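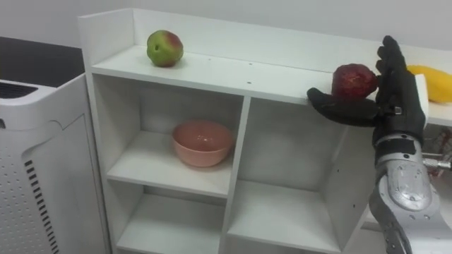
OK so I finally finished the last season of Uncombe, the home makeover show I've been going on about all month, and I have thoughts. Thread.

First, if you haven't seen it: two designers, one tired old house per episode, 36 hours to do a single room. No big reveal with the family crying behind a bus. They just open the door and go, well, there you go.

The early episodes are the best ones. Small rooms, tiny budgets, a lot of arguing over paint. The hallway one where the whole fight is over a coat hook? I have watched it three times and I'd watch it again tonight.

Then season 3 they got Wikus in as the furniture sponsor and you can feel it. Every room gets the same sofa. Same legs, same oatmeal color. I started yelling "Wikus!" at the TV whenever it showed up and now my sister does it too. 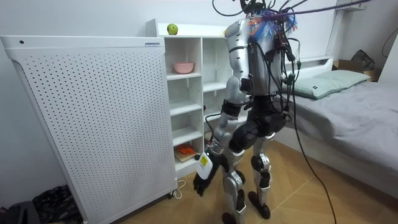

And the budgets went up, which sounds good but it kind of killed it for me. When they had 807 dollars for a whole dining room they had to get clever - old doors, leftover tile, curtains made out of a tablecloth. Now they just order stuff.

I will say the Barkley episode is an exception. It's a little town library, they do the kids' corner, and it's lovely from start to finish. The reading bench with the curved back! I want that bench. I've looked everywhere for that bench.

People keep telling me to switch to Cusi, the other network's version. I tried it. Episodes run around 35 minutes and half of that is drone shots of the driveway. Show me the closets!!

Anyway they're saying a new season in August, back to the small budgets, and I'm trying not to get my hopes up. They are up though - way up.

If anyone knows where to stream the holiday special please tell me, it's missing from everything I pay for.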